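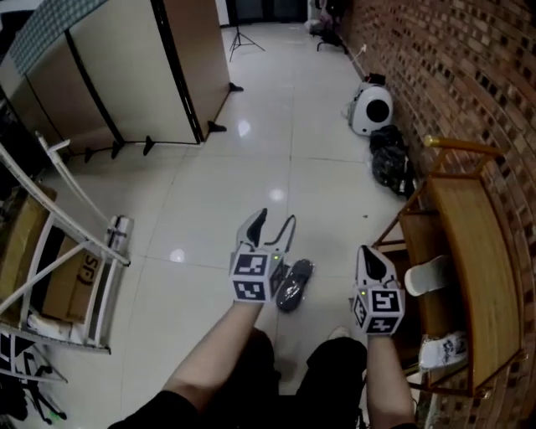 Shoe Sorting Unit: Progress of the Student Manipulation Project

The second half of the project year has begun, and I have been asked by several parents and former members to set down where the work stands. I supervise the manipulation project at Costigan together with Ginevra Rinaldi, who is responsible for the data and the training runs. The group has 12 students this year, most of them in their first year with us.

The task chosen in July is footwear. The students are to record people picking up shoes from a floor and from a low table and placing them in pairs, and a policy trained on those recordings is then to do the same on the arm in the Danby laboratory. Shoes were proposed by Huia Hapeta over a folding task that I had favored. The students voted for shoes by a clear margin, and I have come to agree with them. A shoe has a front and a back, it falls over, and a glossy black one behaves very differently on camera from a white sneaker.

Recording is done with hand-held grippers, one in each hand, with a marker cube below the fingers of each. Students work in pairs. One student wears the camera and performs the task, while the other keeps the log and calls the start and end of each episode. The pair then exchanges roles. Sessions are limited to 18 minutes per wearer, a rule introduced after complaints of sore wrists in the first month.

As of the last log review, the group holds 773 accepted episodes. Rejected episodes are kept in a separate folder and are not deleted. The most common ground for rejection is a marker cube turned away from the camera during the grasp, which leaves the position of the gripper uncertain for that stretch. Manaia Hollis has written a short script that flags these episodes on the day of recording, and the number of repeats has fallen considerably.

Reflections remain an open matter. Polished tile returns the ceiling lights as bright spots, and Dong-geon Bae has suggested that we record a portion of the episodes with the lights lowered. Ms. Rinaldi would prefer to keep the lighting as it is and vary the starting positions of the shoes. Both proposals will be tried on a small set before a decision is made.

Members are reminded of the following.

Grippers are to be returned to the Trovau cabinet with the fingers open.

Log sheets must carry the initials of both students.

Shoes lent to the project should be clean and labeled inside the tongue.

The first trial on the arm is planned for the end of term. Alfredo Sebastian has kindly agreed to attend and to review the students' written reports, which are limited to 2 pages each. Drafts should reach me one week beforehand.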